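July, late afternoon, back bench

Picking up where I left off with the sourdough starters, which have been living on the shelf over the sink since the oven got moved. I want to get all this down while it's fresh, and also so Harpreet can follow what I did when she takes over the feeding (hello, Harpreet, the good rubber spatula is in the left drawer and please do put it back there).

We have 3 jars going now. The first is the old Flitau culture, fed on plain white flour, and it's as cheerful as ever, up past the tape by lunchtime and smelling like yogurt and green apples. The second is the same culture moved over to whole rye from Balogun, and I have to say I've grown very fond of it. It rises slower and it's a sticky thing to stir, but the bread from it keeps so nicely that I was still making toast from Sunday-supper sort of loaves long after the white one had gone to crumbs. The third is the Dratov jar and I am still cross with it.

What happened with Dratov, as best I can work out, is that I let it go 12 hours between feedings during the hot spell and then fed it the same small amount as the others. It went thin and sharp and has been sulking ever since. Yesterday I threw most of it out, kept a spoonful, and gave it a much bigger helping of flour with cooler water. Bubbles this morning! Small ones, mostly along the side of the glass, but I'll take them.
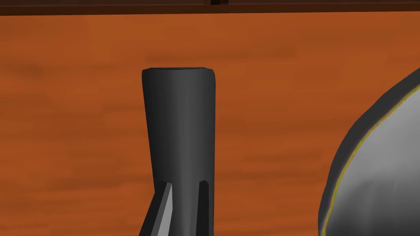 The other thing I've been meaning to write down is the flour bill. Total for the quarter came to 2,735 grams of rye and 3,000 of white, just for feeding, before a single loaf gets mixed. That's more than I'd like to be scraping into the compost. Harpreet Desjardins makes crackers from her discard at home with oil and sesame, and she has promised me the recipe twice now, so I'm putting it here in writing where she can see it.

For the next round I'd like to keep much smaller jars, feed morning and evening until it cools off, and try the Sadadham flour in a side jar only, leaving the main rye alone.

Dratov again at 6 p.m.: risen by a third and smelling milder. Fed it, moved it away from the window, lid on loosely. Look in on it first thing, before the coffee.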